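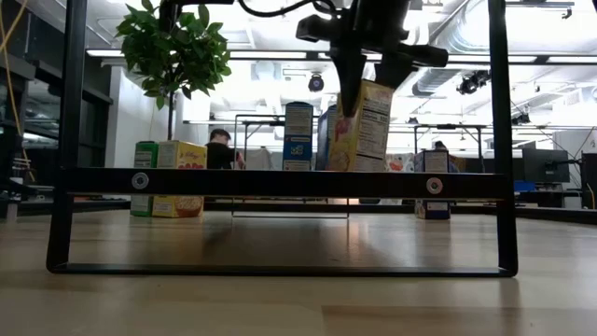 One yellow cereal box in the gripper, the rest of the shelf-stackers' breakfast waiting its turn.

Teaching by hand, week one of the cereal job

I promised in the last newsletter that I'd write up how the teaching is going, and a few of you have since written in to ask whether I'd forgotten. I hadn't! I've just been spending my days with a controller in each hand, moving breakfast from one bit of table to another, and by teatime I've not had much left in me for typing.

So, the task. We have a lot of cereal boxes, and we want the arm to pick one up, turn it the right way and set it down next to its neighbour without knocking anything over. If you've ever tidied a kitchen cupboard you'll know how dull that is, and also how many little things your hands sort out for you while you're thinking about something else. My job is to drive the arm through it by remote control, over and over, so that Gekine (our learning software, for anyone new to the list) has plenty of good goes to copy from.

We're after 400 clean runs for this one task. A clean run means picked up, moved, put down and let go, with no help from a stray human hand. I had a bit of a wobble when I first saw that number on the whiteboard, but you do get into a rhythm. I work in blocks of 7, then stand up, shake my arms out and shuffle the boxes so that it isn't always the same one at the front. The shuffling matters more than I expected. On an earlier job I left everything in the same order all morning, and what we got was a robot that was brilliant at reaching for one exact spot on the table and hopeless at everything else. Lesson learned, and a morning's work in the bin.

The hardest part by far is the squeeze. A cereal box is mostly air with a bit of card round it, and when you're driving from a distance you can't feel when you've got hold of it. Too gentle and it slides, too firm and you've made a dent that makes the next go harder (I have a pile of dented ones under my desk, and yes, I've been eating my way through them). What works for me is to close slowly, stop as soon as the card starts to give, then lift a tiny bit and wait. If it tips, I let it tip. I used to fight it and try to get it perfectly upright in mid-air, and all my runs came out full of twitchy little corrections, which the software then copied faithfully, twitches and all! Now I let the box lean and straighten it on the way down.

Several people have asked what the difference is between this and what we did in June with Clirdale. In June we were teaching by hand in the most literal way, with the arm switched to its floppy setting and one of us taking it by the wrist and walking it through the job. I loved that, and for simple reaching I still think it's the quickest way to show it what you want. But your own arms keep getting in the way of the cameras, and it's murder on the shoulders. With the remote set-up I can sit down. The price is that everything has a slight delay to it, a bit like talking on a bad phone line, and for the first 100 runs I overshot nearly everything.

A small tip for anyone doing this at home or at work: keep your mistakes, but label them. We used to delete every fumble straight away. Now, if I miss a grip and then recover nicely, I keep it and mark it as a recovery, and those have turned out to be some of the most useful runs we have. The ones where I knock over three boxes and say a rude word still get deleted.

Across all the tasks so far we have 1587 runs saved on the Preltau machine, which pleases me no end. The next job after cereal will probably be bags, and I'm dreading it a little. A box at least has corners. If any of you have taught an arm to pick up something soft and crinkly, please do write in and tell me how you held it, what you'd do differently and how long it took before you stopped dreaming about it.

I'll put the first results of the cereal training in the next issue, good or bad. Right, back to the controllers, I've got two more blocks to do before lunch.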